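Ticket: Sesska Orders, kitchen printer not receiving online orders
Site: Chauhan, Draden Parade branch
Raised by: Kenneth Dela Peña
Handled by: Hiyori Sugawara, Ikton support
Priority: High
Status: Resolved, monitoring

Reported fault
Takeaway orders placed through the website show as accepted on the counter tablet but do not print in the kitchen. Dine-in orders entered at the till print normally. First noticed on Tuesday at the start of the lunch service. Staff have been copying online orders out by hand. One customer received a lamb kottu in place of a vegetable one as a result.

Checks made by site
Paper roll replaced. Printer switched off and on. Tablet restarted. No change.

Hiyori Sugawara, 14:20
Logged in remotely. The print queue for online orders holds 37 jobs, all marked 'waiting for device'. The till queue is empty and healthy. Both queues should point at kitchen printer 3. The online queue points at printer 6, a device that was removed from the account in February.

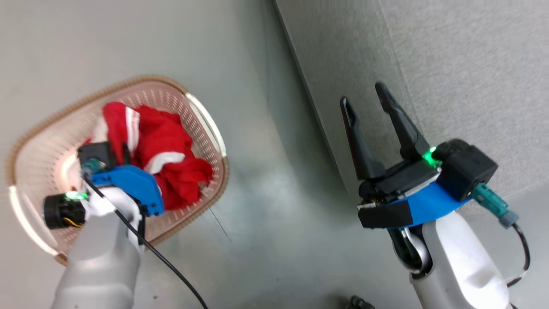

Does the kitchen need a new printer?
The existing printer is fine, as the till tickets show. Only the routing for online orders is wrong, and that can be changed from our side.

Hiyori Sugawara, 14:45
Cleared the waiting jobs before changing the route - otherwise the whole backlog would have printed in the middle of service. Online queue now set to printer 3. Test order for two hoppers and a dhal sent from the website. Please confirm.

Kenneth Dela Peña, 14:52
Test ticket printed. The spice level is missing from it. We need that line, the curries are all cooked to order.

Hiyori Sugawara, 15:10
The online queue was using the short ticket layout. Changed to the full layout, item notes switched on. Second test sent with 'extra hot' in the notes.

Kenneth Dela Peña, 15:16
Printed with the note. Text is small but the cooks can read it.

Hiyori Sugawara, 15:20
Font size for notes raised one step. Ticket stays open until the end of dinner service.

Kenneth Dela Peña, 22:05
17 online orders tonight, all printed. Fine to close from our end.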